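19 September 2018

In February our canteen at Peltora decided to try an arm from Brirno for the sink work. I prepare the fruit there, and I was afraid for my hours. The firm first made the whole kitchen on a computer, and we were asked to say what is wrong in it.

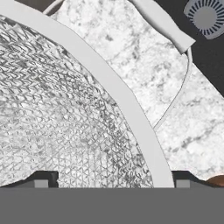
My colleagues and I had 11 remarks. Most were small, for example how high we keep our elbows when we drain something. I was surprised that they wrote down every one.
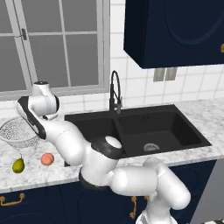
My contract has the same hours as before, but the work inside them is different. I do less lifting and more checking, and I have to learn a program called Wudia, whose manual is not easy to read in English. Two of us have finished the training.

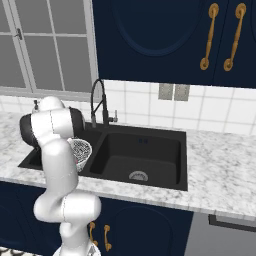 I miss the talking at the sink a little. My shoulder does not miss anything. Next month we will discuss who may stop the arm, and I want that all of us may do it.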